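Multness Neighborhood Library > Friends Group > Meetings > Minutes, December

Friends of the Multness Library
Minutes of the regular meeting

Meeting called to order at 6:30 p.m. in the reading room. Amirul Setiawan in the chair. Quorum met.

1. Minutes of last meeting
Approved with one correction. The side door is on Rukska Street, not Rukska Lane.

2. Book sale
The fall sale took in $300 after the cost of tables and signs. Cookbooks and mysteries sold first. Almost 300 books were left over, most of them hardcover novels and old travel guides. Kukia Books has agreed to take the novels for store credit. The travel guides will go to paper recycling.

Discussion of whether to hold a spring sale. Several members felt one sale a year is enough given the storage problem in the basement. Others wanted a smaller sale limited to children's books. Motion to hold a children's sale only, and to stop taking adult donations until the basement shelves are cleared. Passed, two opposed.

3. Large print shelf
Request from the front desk for more large print westerns and biographies. Motion to spend the sale money on this. Passed. Amirul will get a list of titles from the desk before anything is ordered.

4. Heating in the reading room
The radiator by the periodicals is still cold in the mornings. Wuisan Heating has looked at it and quoted for a new valve. The city pays for repairs, so the group can only pass the complaint along. A letter was read out and approved with the last paragraph removed – it was felt to be too sharp.

5. Overdue fines
The branch is asking for comments on dropping fines for children's cards. General support. One member asked what would happen with lost books and was told replacement charges would stay as they are. Comments to be handed in at the desk.

6. Newsletter
The winter issue will run four pages. Copy is due at the desk 5 days before printing. Still needed: a short piece on the poetry evening and the new hours for the Rukska Street book drop.

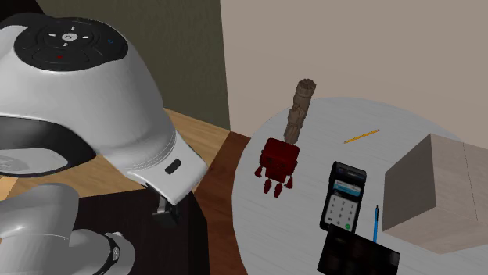
Robot arm, computer rendering.

Layout approved. Print run set at 30 copies for the desk, the rest by email.

7. Other business
The coffee urn leaks from the tap. Motion to replace it, with a limit of $30. Passed.
Two chairs in the children's corner have loose legs and have been moved to the basement. Please do not bring them back up.

Adjourned at 7:50 p.m.

Related items
Minutes, November
Minutes, October
Donation guidelines
Book drop hours, Rukska Street
Join the Friends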